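Laundry Room Attendant, part-time - Rukska Residence, Brelalgate

Rukska is hiring one attendant for the resident laundry at its Brelalgate building. The post is 23 hours a week, weekday mornings, and reports to Boonsong Kaewsai, building services. The laundry serves 44 apartments and runs front-loading machines only.

Duties
- Collect baskets from the drop shelf and check tags against the day sheet.
- Sort by color and wash temperature. Empty pockets.
- Load, unload and move items to the dryers.
- Wipe door gaskets and leave doors open between loads.
- Fold, bag and return baskets to the correct floor.
- Record machine faults in the log before the end of the shift.

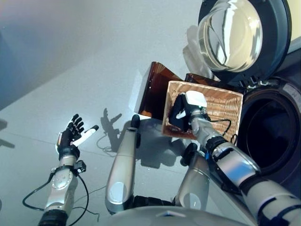
Woven basket at the open door of a front-loading washer.

Applicants must be able to lift 16 kg and stand for most of a shift. Prior work in a commercial or shared laundry is preferred but not required. Training on wash programs and detergent dosing is paid and takes place in the first week. Work shoes are supplied. Some Saturday cover is needed in December - this is paid at the higher rate.

To apply, send a one-page resume and the names of two references to building services, quoting "Laundry, Brelalgate." Applications close Mar 1, 2018. Interviews are held on site.

Contact | © Rukska Residence | Back to top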